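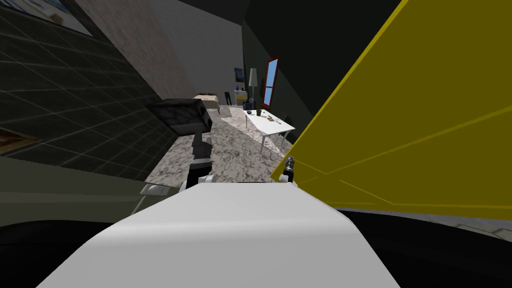
本章讲如何在 Viritz 仿真环境里用 Josari 操作杆遥控双臂机器人，给它示范一项任务，并把示范存成可以用来训练的记录。读者应已装好软件，并做完第三章的关节自检。遥控时操作者只能靠画面判断距离，视角一斜，判断就容易出错：左臂朝房间里伸出去，黑色夹爪悬在地面上方，离地多高很难一眼看准；右臂夹爪的末端贴着黄色半透明面板的左下边，前后关系也不好分辨。所以本章把调视角放在录制之前，请按顺序做，不要跳过 4.3 节。

4.1 开始之前

1. 确认主机已接电源，不要用电池供电录制。笔记本在电池模式下会自动降频，画面延迟变大，手上的动作和屏幕上的动作对不齐。

2. 把两支操作杆分别插到底座的左、右插口。左杆底部有字母 L，右杆底部有字母 R。插反时软件不会报错，但左手会带动右臂。

3. 底座放在桌面上，离桌沿留出一掌宽，四个吸盘压实。底座若有松动，操作杆回中的位置会慢慢偏掉。

4. 脚踏板放在惯用脚一侧。踏板线不要从椅子轮子下面经过。

5. 坐姿以前臂能平放为准。录制时手腕要保持放松，肩膀不要抬着。座椅扶手如果会碰到操作杆，请放下或拆掉。

6. 打开主机，登录操作账户。不要用管理员账户录制，管理员账户写出的文件权限不同，后面导入 Janditz 时会提示“无法读取”。

7. 检查数据盘的剩余空间。软件在空间不足时会拒绝开始新的一条，但不会中断正在录的这一条，遇到这种情况，文件末尾可能不完整。

注意：软件运行期间不要热插拔操作杆。需要更换时，先退到主菜单，等状态栏左侧的“输入”变成灰色再拔。

4.2 载入场景

1. 启动 Viritz，在主菜单选“示范”，再选“新建会话”。

2. 在“场景”一栏选 Bustamante 公寓。首次载入需要编译材质，时间较长，进度条可能停在同一位置不动，请等待，不要强制关闭。

3. 在“机器人”一栏选双臂机型。单臂机型的记录格式与本章不同，见第六章。

4. 在“任务”一栏选择要示范的任务。列表里没有的任务需要先由管理员添加，操作者不能自己新建。

5. “初始姿态”选“标准”。如果任务单上写明用其他姿态，以任务单为准。

6. “物体随机摆放”按任务单勾选或不勾选。勾选后，每条示范开始时物体的位置都会变化，操作者不应要求系统重复某一种摆法。

7. 按“载入”。场景出现后先不要碰操作杆，等状态栏显示“就绪”。

载入完成后，机器人处于暂停状态，画面可以转动，手臂不会跟随操作杆。此时可以检查物体有没有穿进桌面或地板。发现这种情况，按“重新摆放”；重新摆放后仍然出现，记下场景编号，交给 Leandro Salcedo 处理，当天先换别的任务录。

说明：Bustamante 公寓的所有房间在同一个场景文件里，没有单独的“只载入厨房”选项。旧版说明书里提到的分区载入已经取消。

4.3 调整视角

视角分三种：机身视角、自由视角和腕部视角。录制时主窗口用机身视角，副窗口用腕部视角。自由视角只用来检查场景，不要在自由视角下录制。

1. 按键盘上的 V，在三种视角之间切换，直到主窗口左上角显示“机身”。

2. 看画面里的水平线索，例如台面、窗框或墙面瓷砖的砖缝。如果它们明显倾斜，按 H 让视角回正。

3. 按 H 之后仍然倾斜，说明机身自身的姿态是斜的，或者视角被锁定。先打开“视角”菜单，取消“锁定滚转”，再按一次 H。

4. 用鼠标滚轮调整远近。合适的距离是两只夹爪都在画面里，同时能看到任务涉及的台面。机身外壳占据画面下部是正常的，不必为了避开它把视角抬得过高。

5. 在副窗口里选择腕部视角，左右各一个。两个副窗口不要互相遮住，也不要压在主窗口的状态栏上。

6. 轻推操作杆之前，先在“视角”菜单里点“保存为会话视角”。同一个会话里的所有示范必须用同一个视角。

关于透明物体：场景里有半透明的面，也有玻璃类的小物体。隔着半透明的面去看后方的夹爪或物体，颜色和明暗都会变，距离感也会变差。需要在这类物体附近操作时，请以腕部视角为主，主窗口只用来确认大致方向。透明小物体的边缘在浅色台面上尤其不清楚，抓取前先把夹爪停在旁边，在两个副窗口里都看清楚了再合拢。

关于阴影：不要用阴影来判断高度。仿真里的手臂不一定在地面上投下清楚的影子，明暗只能作参考。需要知道夹爪高度时，打开“显示”菜单中的“末端坐标”，看竖直方向那一栏。这一栏只显示在屏幕上，不会写进图像记录。

关于距离：靠画面判断远处的家具时，误差比近处大得多。如果任务要求机器人先走到房间另一侧再操作，先移动底盘，停稳以后再伸手臂，不要边走边伸。

4.4 操作杆与手臂的对应

左杆控制左臂，右杆控制右臂。握住操作杆并按下食指处的离合键，手臂才会跟随；松开离合键，手臂停在原处。这一点与旧款操作杆不同，旧款是推杆即动。

前后推杆：末端沿机身正前方前进或后退。
左右推杆：末端左右平移。
上提或下压：末端升高或降低。
扭转手柄：腕部跟着转动。
拇指滚轮：夹爪开合，向前滚为合拢，向后滚为张开。
食指离合键：按住时跟随，松开时保持。
脚踏板：踩下后进入慢速，松开恢复正常速度。

说明一：前后左右以机身为准，不以屏幕为准。如果视角转到了侧面，推杆方向和画面方向会不一致。初学者应始终使用机身视角。

说明二：离合键可以反复使用。手伸到头而手臂还没有到位时，松开离合键，把手收回来，再按下继续。收手这一段时间手臂不动，记录里会出现一小段静止，属于正常情况，不必重录。

说明三：慢速模式的比例由任务单规定，默认值是 35，单位是百分比。操作者可以在自己的配置里改别的选项，但不要改这一项，同一个任务的慢速比例必须一致。

说明四：夹爪合拢的力有上限。滚轮滚到底以后继续滚没有作用。物体仍然滑落时，应改变抓取的位置。

4.5 对中

每次换人、每次重新插拔操作杆之后，都要对中一次。午饭后回来继续录，也请对中一次。

1. 会话处于暂停状态，双手离开操作杆。

2. 打开“输入”菜单，选“对中”。屏幕上会出现左右两个圆。

3. 等两个圆里的点都停住。点还在抖动时不要按确认，检查底座是否压实。

4. 按空格键确认。圆变成绿色表示完成，变成红色表示偏移过大。

5. 出现红色时，把操作杆轻轻转一圈再松手，重新做一次。连续出现红色，请更换操作杆，把换下来的放进标有“待修”的盒子，并写一张纸条注明左右。

对中完成后，按下离合键但不推杆，看手臂是否自己移动。有缓慢漂移时不要录制。漂移会作为操作者的动作写进记录，后面很难清除。

4.6 练习

新任务在正式录制前要练习。练习模式下所有操作与录制相同，但不写文件。

1. 在会话窗口右上角选“练习”。

2. 先只动一只手臂，把它送到任务要求的位置再收回来。然后换另一只。

3. 再把整个任务从头到尾做一遍，中间可以停，可以重来。

4. 能够不停顿地完成一遍之后，切换到“录制”。

练习时要特别留意两只手臂同时在画面中的情况。一只手臂停着不动、另一只在做动作时，操作者往往会忘记停着的那只，手一松一紧把它带走。请养成习惯：不用的那只手，食指离开离合键。

夹爪靠近大的平面时也要练一练。先让末端停在平面前方，踩下踏板，慢慢靠近，同时看腕部视角。末端接触到物体后，状态栏的“接触”会亮起。画面上看着已经贴住，而“接触”没有亮，说明两者之间还有距离，或者只是前后重叠。以状态栏为准。

4.7 录制一条示范

1. 确认右上角显示“录制”，任务名称正确，操作者姓名是本人。姓名从列表里选，不要手工输入。

2. 按“复位”。机器人回到初始姿态，物体按设定摆好。

3. 等状态栏显示“就绪”，双手握住操作杆，暂时不要按离合键。

4. 按键盘上的 R，或者连踩两下踏板。听到提示音以后开始计时，红点出现在主窗口右上角。

5. 开始动作。先移动到物体附近，再调整腕部方向，最后合拢夹爪。不要在移动途中同时调整三样。

6. 任务完成后，把手臂移离物体，停住，保持片刻再结束。

7. 按 R 结束。弹出窗口里选“成功”“失败”或“作废”。

8. 在备注栏里写一句话，也可以不写。备注里不要写姓名和与任务无关的内容。

“成功”指任务单上列出的条件全部满足。物体放到了目标位置但随后倒下，不算成功。中途掉落、又捡起来放好的，算成功，但要在备注里写“有恢复动作”。

“失败”指动作完整，但条件没有满足。失败的记录要保留，不要改成作废。训练时会用到它们。

“作废”只用于与任务无关的中断，例如有人敲门、操作杆接触不良、画面卡死。作废的记录不参加统计，会在清理时删除。

注意：录制过程中不要切换视角，不要拖动窗口，不要打开菜单。这些操作会让图像记录出现跳变，软件会自动给该条加上“视角变化”标记，复核时大多会被退回。

单条示范的时长没有硬性要求，但过长的记录通常说明中间有犹豫。犹豫时宁可停住不动，也不要来回试探。停住的部分可以裁掉，来回试探的部分裁不掉。

4.8 双臂配合

有些任务需要两只手臂同时工作，例如一只扶住，一只操作。做这类任务时按下面的顺序。

1. 先让负责扶住的手臂就位。通常是左臂，任务单另有规定的除外。

2. 松开左杆的离合键，左臂保持。此时左手可以离开操作杆。

3. 用右臂完成操作部分。

4. 右臂退开以后，再按下左杆离合键，把左臂收回。

两臂之间有防碰撞区。任何一只进入对方的防碰撞区，会先减速，再停住，状态栏显示“臂间限制”。遇到这种情况，退回后进入的那一只。不要两只同时往外拉，这样两只都会继续受限，看上去像卡死了。

需要把物体从一只夹爪交给另一只时，接收的一方先合拢，确认“接触”亮起，再让递出的一方张开。交接应在机身正前方、高度适中的位置进行，不要伸到很远的地方再交接。手臂接近伸直时，末端稍微一动，关节就要转很大角度，动作会不稳。

说明：扶住的手臂也在记录之中，它的静止同样会被学习。扶的位置每次可以略有不同，但扶的方式应当一致，不要这一条从侧面扶，下一条从上面压。

4.9 每次会话的数量与休息

一次会话最多录 100 条，到数以后软件会要求新建会话。这个上限不能由操作者修改。

连续操作 2 小时后，软件会弹出休息提示，此时可以录完手上这一条再休息。提示可以关闭一次，第二次出现时会锁定输入，需要等锁定时间过去才能继续。请不要用换账户的方法绕过锁定。

手腕、手指有酸痛感时，随时可以停，不需要等提示。排班由 Purificación Marín 负责，需要调换班次的直接找她。

每个 Friday 的下午不安排录制，用来备份和更新场景文件。当天的会话请在备份开始前关闭，不要让软件停在录制界面过夜。（中文界面里该日显示为“周五”，日志里保留英文。）

4.10 回放与裁剪

录完以后应尽快回放，趁操作者还记得每一条的情况。

1. 在会话窗口选“列表”，双击要看的那一条。

2. 按空格键播放或暂停，左右方向键逐帧移动。

3. 主窗口回放图像，下方曲线显示两只手臂的关节位置。曲线中的竖直跳变一般是通信中断，不是动作。

4. 拖动时间轴两端的三角，裁掉开头和结尾的静止部分。开头至少保留一小段静止，让模型看到初始姿态。

5. 中间部分不能裁剪。中间有问题的，整条重新标记为“失败”或“作废”。

6. 按“保存裁剪”。原始文件不会被改动，裁剪只保存起止位置，随时可以恢复。

回放时重点看三处：夹爪第一次接触物体时，物体离开支撑面时，以及夹爪松开时。三处都清楚的记录，复核很少退回。

如果回放的图像与录制时看到的不一样，例如少了一件家具，或者物体位置不同，请不要继续录。多半是场景版本不一致。关闭会话，记下版本号，通知 Leandro Salcedo。

4.11 复核与导出

复核由另一个人做，操作者不能复核自己的记录。复核人打开 Janditz，从“待复核”中领取一个会话，逐条观看后选择“通过”或“退回”。退回时必须从列表中选择原因。

常见的退回原因如下。

视角变化：录制中切换或转动了视角。
结果不符：标为成功，但条件没有满足。
多余动作：完成任务之外，手臂碰了别的物体，或在无关的位置停留过久。
漂移：操作者没有动作，手臂在缓慢移动。
时间戳缺失：图像与关节数据对不上。

前三种由操作者重录。后两种是设备问题，先报修，再决定是否重录。

操作者对退回有不同意见，可以在该条下面点“申请再看”，由 Rosalía Llorente 最后决定。再看期间该条既不算通过也不算退回，不影响会话中其他记录的导出。

导出步骤：

1. 在 Janditz 中选中已经复核完的会话，点“导出”。

2. 格式选“训练”。“浏览”格式只有低分辨率图像，没有关节数据，不能用于训练。

3. 目标位置选数据盘上的会话文件夹，不要选桌面。

4. 等待校验完成。校验通过后，文件名末尾会自动加上“完”字。没有这个字的文件不要交给训练组。

5. 在交接表上填写会话编号和通过的条数。

截至本版说明书编写时，Bustamante 公寓场景下通过复核的示范共有 163 条。任务列表和各任务的目标条数以 Janditz 首页为准，本书不再逐项列出。

4.12 在真机上用手引导

少数任务在仿真里完成以后，还要在真机上补录。真机不用操作杆，由操作者直接握住手臂，带着它走一遍。本节只讲与仿真不同的地方。

警告：真机操作必须两人在场，一人引导，一人守在急停按钮旁边。守急停的人不做别的事，不看手机，不帮忙递东西。

1. 清空手臂活动范围内的杂物，长发束起，取下手表、戒指和挂绳。

2. 打开控制柜电源，等指示灯由闪烁变为常亮。

3. 按下急停再旋开，确认急停有效。每天第一次上电都要做。

4. 在控制面板上选“引导”。手臂会轻微下沉，然后停住。下沉明显、不停的，立刻按急停，检查夹爪的负载设置是否正确。

5. 一只手托住前臂，另一只手握住腕部的把手。按住把手上的按钮，手臂变轻，可以拖动。松开按钮，手臂锁住。

6. 引导时手指不要放在关节缝隙附近。身体站在手臂侧面，不要站在夹爪正前方。

7. 夹爪的开合用腕部上的两个小按钮控制，不要用手去掰夹爪。

8. 走完以后松开把手上的按钮，退开，再由守急停的人按“结束”。

用手引导时操作者自己的手和袖子会进入相机画面，因此引导得到的记录只用来取轨迹，不直接作为图像训练数据。取到轨迹以后，人员全部退到围栏外，让手臂按轨迹自己重走一遍，相机在重走时录像。重走的速度先设为最低，第一遍没有问题再提高。

重走之前必须把物体放回引导开始时的位置。桌面上贴有定位纸，按纸上的轮廓摆放。定位纸在重走时要揭掉，不要留在画面里。

两臂任务不能由一个人引导。由两个人各带一只手臂时，先商量好口令，由带左臂的人喊。此时守急停的应是第三个人。

4.13 常见问题

手臂完全不动。
检查会话是否处于暂停，离合键是否按到底。两者都正常时，看状态栏“输入”是否为灰色；灰色表示操作杆没有被识别，退到主菜单重新插。

推杆方向与画面方向相反。
多半是视角转到了机身前方，回头看着机器人。按 V 回到机身视角。

只有一只手臂受限，另一只正常。
该手臂到了关节极限，状态栏会显示关节编号。沿来路退回一段即可。不要硬推，推得再多也不会过去。

夹爪已经合拢，物体却没有跟着走。
先看“接触”是否亮着。亮着但抓不起来，说明只碰到了边缘，张开后向前再送一点。没有亮，说明夹爪停在物体前面或后面，回到腕部视角重新对准。

画面整体倾斜，按 H 没有反应。
录制状态下 H 键被停用。结束本条，标为作废，回到 4.3 节重新调整并保存会话视角。

物体穿过台面或者突然弹开。
合拢夹爪时速度过快，或者把物体向台面里压。标为失败，复位后踩着踏板重做。同一个物体反复出现，报给 Leandro Salcedo。

房间一侧特别暗，看不清夹爪。
场景中靠窗的地面亮，深色墙面附近暗，深色夹爪移到深色墙前会不容易辨认。不要调显示器亮度，也不要改场景灯光。打开“显示”菜单中的“操作者高亮”，它只在屏幕上给夹爪描边，不写入记录。

录制时出现延迟。
关闭浏览器和其他程序，检查是否接着电源。副窗口可以适当缩小，但不能关闭。延迟持续存在时不要录制。

导出时提示“无法读取”。
查看录制时登录的账户。用管理员账户录的会话，需要由 Valeriano Toledo 修改权限后才能导出。

忘记选操作者姓名。
会话关闭前可以在“列表”里改。会话关闭后只能由复核人改，请在交接表上注明。

4.14 收工

1. 结束当前会话，等保存进度条走完。

2. 退出 Viritz。不要直接关主机电源。

3. 用干布擦操作杆握把。不要用酒精，握把的涂层会发黏。

4. 把脚踏板收到桌下，线盘好。

5. 做过真机引导的，确认手臂已回到停放位置，控制柜断电，急停按下。

6. 在值班本上写下当天用过的操作杆编号和遇到的问题。没有问题也要签名。

值班本写满以后交给 Yolanda Segura，空白的在她办公桌旁的柜子里。本章内容在 July 的修订中改过按键表，此前打印的按键卡请不要再用；新卡贴在每台主机的侧面，缺失的找她补领。

移动底盘的遥控方法见第五章。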